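Guidance for keyholders and front-of-house staff at Clelungate premises

# How to report suspected drug activity near your premises

The procedure applies to all units on the Clelungate estate, including the Fulletti building and the Meris yard. It explains what to record, whom to contact and how to hand over any item that has been found. It replaces the sheet issued in December.

## Before you begin

Decide first whether the matter is urgent. Call 999 if a person is in danger, if someone has collapsed, if a weapon has been seen or if an offence is taking place at that moment. For everything else, use the police non-emergency number, 101, or the online reporting form of your local force. Information may also be given anonymously to Crimestoppers.

Do not approach, follow or photograph anyone you suspect. Do not discuss the matter with other tenants until the estate office has been told.

## Step 1: Write down what you saw

Make a written note as soon as you can, and in any case within 60 minutes. Use the incident form kept at each reception desk, or plain paper if no form is available. Record the following:

- the time at which the activity began and ended
- the exact place, using the door or bay number shown on the site plan
- a description of each person, limited to what you saw yourself
- the registration, make and colour of any vehicle
- anything you heard, in the words used where you remember them
- any unusual smell, covered window or constant noise from fans

Keep opinion apart from observation. "Three short visits to bay 49 between 18.00 and 19.00" is useful to an officer. "Dealers in the yard again" is of little use. If you are unsure of a detail, write that you are unsure.

Sign the note and add the time of writing. If you later remember something more, add it underneath and sign again. The original wording must not be altered.

## Step 2: Make the report

Contact the police by one of the routes given above. Have the site postcode to hand, together with the unit number. You will normally be given a reference number, which should be copied on to the incident form.

A caller who wishes to remain anonymous should say so at the start of the conversation. Crimestoppers does not ask for the caller's name and will not issue a reference for the estate's records. In that case, enter "reported anonymously" on the form and leave the caller's details blank.

## Step 3: Deal with anything that has been found

Leave a suspicious item where it is whenever it is safe to do so. Keep other people away and ask the police for instructions. Needles, unmarked powders and opened packages must never be handled with bare hands, and nothing should be smelled or tasted.

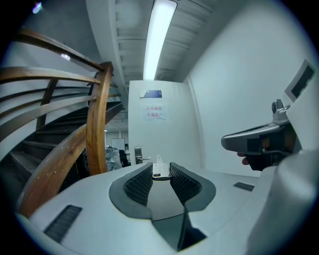 *Small metal component between two mesh-patterned gripper fingers.*

If the police ask you to secure an item, follow their directions exactly. Note who moved it, the time, and where it was placed. Two members of staff should be present throughout, and both should sign the form. The item must not be taken home, posted or put in the general lost property cupboard.

## Step 4: Inform the estate office

Send the completed form to the estate office before the end of your shift. Out of hours, call extension 86 and leave your name, your unit and the police reference. Poojary Security, which holds the night contract, will acknowledge the message within 30 minutes.

The office will decide whether camera recordings need to be preserved. Tenants should not copy or share recordings themselves, as they may contain personal information about other people.

## After the report

You may hear nothing further for some time. The police are often unable to say what use has been made of a report, and a lack of news should not be taken to mean that it has been ignored. Please continue to report fresh incidents separately, quoting the earlier reference where you have one.

Forms are kept in a locked cabinet and may be seen only by the estate manager and the duty supervisor. Replacement forms can be collected from the Fulletti reception desk.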